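Washing towels in hard water: notes after one winter
Posted by Loredana Carbone, January
Filed under: Home > Laundry and Linen

The water at our address comes out of chalk and the supplier's report gives it as very hard. I moved here from a soft water area and carried on washing as before. By the end of the first autumn the bath towels had gone stiff and were slow to take up water. I put this down to age until a newer set went the same way.

Two things cause it. Calcium and magnesium bind with part of the detergent, so less of it is left to clean, and the residue stays in the loops of the cloth. Fabric softener then adds a coating of its own. The towel feels better off the line but absorbs less.

I stopped using softener first and changed nothing else for 14 washes. The improvement was small. I then raised the detergent to the hard water dose printed on the packet, which I had never read, and halved the size of the load. The second change mattered more, I think, as a full drum leaves little room for rinsing.

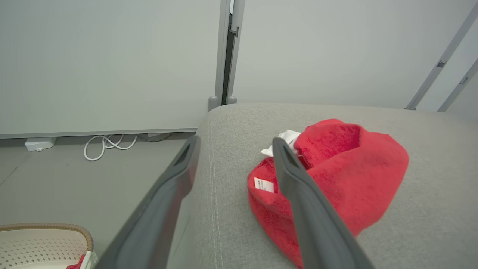 Drying is the other half of it. Towels dried on a still rack indoors set hard whatever the water. Ten minutes in the tumble dryer before hanging raises the pile, and a good shake does some of the same work for nothing. Ours spins at several speeds and I now use the middle one. The fastest flattened the loops.

I tried soda crystals in the drum on a 60 degree wash, with no detergent, to strip the old residue. The first rinse water was grey and slightly foamy. I repeated it until the foam stopped. Dark colours lost a little dye, so I would wash those separately.

Next month: limescale in the kettle.

3 comments

Tahsin Matubbar
Does the soda crystal wash harm the rubber door seal? Mine is 9 years old and already perished at the bottom.

Loredana Carbone
No change in mine so far, but I wipe it down afterwards.

Dalia Jõgi
Same water here. Halving the load worked, the bill did not thank me.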